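Family Routines and Child Behavior
Handout for Session 8: Reward Charts, and Why I Am Not Sold on Them
Hanne Eskola
Jerkmont Adult Learning, parent evening course
Revised July 22, 2020

Read this before the session and bring whatever chart you have used at home, even if it lasted only one afternoon. If you never used one, bring nothing and be glad.

1. What we mean by a reward chart

For tonight a reward chart is any visible record of a child's behavior that gets traded for something. Stickers on the fridge count. So do marbles in a jar, punched cards, and the app on your phone that makes a trumpet sound. A plain checklist (teeth, pajamas, bag by the door) is something else, even if it hangs in the same spot, and I want us to keep the two apart. Half the praise that charts get seems to belong to the checklist part. The child could see what came next and stopped asking.

The usual claim goes like this. You pick a behavior, you reward it, the behavior grows, you fade the reward, and the behavior stays. Parents who have done the first three steps will tell you it went well. I would like to meet more parents who have done the last two.

2. The Trasto method

Many of you came in with the Trasto booklet, so we will use it as our main text. Trasto is a points system for children from preschool up. The child earns points for chores and for "positive moments," and hands them in for prizes from a list posted in the kitchen. The booklet gives a starting price of 200 points for the big prize and 12 for a small one.

My trouble starts with the positive moments. The booklet never says what one is. A parent in a good mood sees them everywhere, and the same parent after a bad night sees none, and the child learns to read the parent's face. That may be a useful skill. It isn't the one on the cover.

The second trouble is the price of the big prize. If a child earns a handful of points on a decent day, the big prize is weeks away. To a four-year-old that may as well be retirement. The older child can do the math and will also do the math on whether the prize is worth it, and some will decide, quite sensibly, that it isn't. I had one in my own house. He looked over the list, said "no thank you," and walked off. The booklet has no page for this.

The third is bookkeeping. Somebody has to keep the points. In most homes this turns out to be one parent, the one who was already keeping track of the dentist and the rain boots. Ask yourself who will be holding the pen in the third week before you tape anything to a wall.

3. What the booklet gets right

It tells you to say the rule out loud before you enforce it. Good. It tells you to pick behaviors you can see. Also good, though it then forgets its own advice (see above). "Put your shoes on the shelf" can be checked. "Be kind to your sister" starts a court case.

It also warns against taking points away as punishment. I agree with this completely and I know from past groups that almost everyone does it anyway. Once you have a number you can lower, it is very hard to keep your hands off it at 8 in the evening.

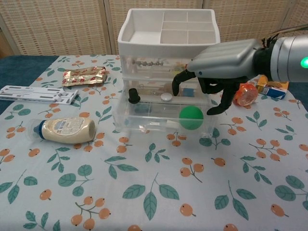 4. Phases, and the problem of getting credit

A child hits, or bites, or refuses anything green. The parents put up with it until they can't. Then they start a chart. A few weeks later the hitting has faded and the chart gets the thanks.

But look at when the chart went up. It went up at the worst point. Most hard stretches in small children ease off whether or not anyone hands out stickers, and if you begin anything at the peak, what follows will look like progress. You could have painted the bathroom. I'm not saying the chart did nothing. I'm saying that from inside one house you have no way to tell, and the people selling booklets have no reason to bring it up.

The same goes for my own advice, by the way. When a family writes to me that the shoe shelf changed everything, I'm pleased, and I also wonder how old the child was by then.

5. The Keskinen family: a case for discussion

Two parents, two children. The older is in second grade, the younger is three. Mornings are the problem. The older child dawdles, the parents shout, everyone leaves home sore.

They start a chart for getting dressed on time. The first week goes beautifully. In the second week the older child asks what he will get for putting on his coat, which he used to put on for free. The younger one wants stickers too and is given some, for nothing in particular, to stop the crying. The older one says this is unfair, and he is right. By the end of the month the chart is behind the toaster and the mornings are much as they were, except that clothes are now laid out the night before, a habit that came in with the chart and stayed.

Talk about these in pairs:

What did the chart change, and what did laying out the clothes change? Could the family have known?

Was giving the younger child stickers a mistake? What would you have done at that hour, with one shoe on?

The coat. Is this a child being difficult, or a child who has understood the system?

I have my own opinion about the coat and will try to keep it to myself until you have talked.

6. If you are going to do it anyway

Some of you will, and there are cases where I don't argue. Toilet training is one. A short, dull medical routine is another – eye patches, for instance, or drops. The job is clear, it has an end, and the child gets little out of it on their own. For these:

Choose one behavior. If you have a list, keep the list for yourself and cross out all but the top line.
Set the end date on the day you begin, and tell the child.
Keep the prize small and soon. An extra story is fine.
Give the sticker right away and say what it was for.
No taking back.
If it has done nothing in 2 weeks, take it down without a speech.

Leave out the app. I tried Skesum for this course and spent more time correcting my entries than I would have spent reading a picture book, and the child I was testing it on mostly wanted to hear the trumpet. Paper is easier to throw out.

7. Instead of a chart

Before you make one, spend a few days changing the room and the clock. Move bedtime earlier by a little. Put the hook where the child can reach it. Cut one errand. Eat before the bad hour and not after it. These are boring and I have no booklet to sell you on them, and they too may owe some of their good name to lucky timing. They do cost less, and if one fails you are left with a lower hook.

Praise belongs here too, in small amounts. A child who is told "great job" for breathing will stop listening, as you would. Say what you saw: "You hung up the towel." Then go on with what you were doing. It feels stiff for a day or so – stick with it a while before you judge.

For next session

Pick one sore spot in your day and write down what happens, in order, on three different days. Don't change anything yet. Note the time, who was hungry, and what you said first. Leave out words like "naughty" or "sweet" and put down what the child did. One page is plenty, and messy is fine. We will trade pages, so leave off anything you wouldn't want another parent to read.

Please return the borrowed copies of the Trasto booklet to the box by the door.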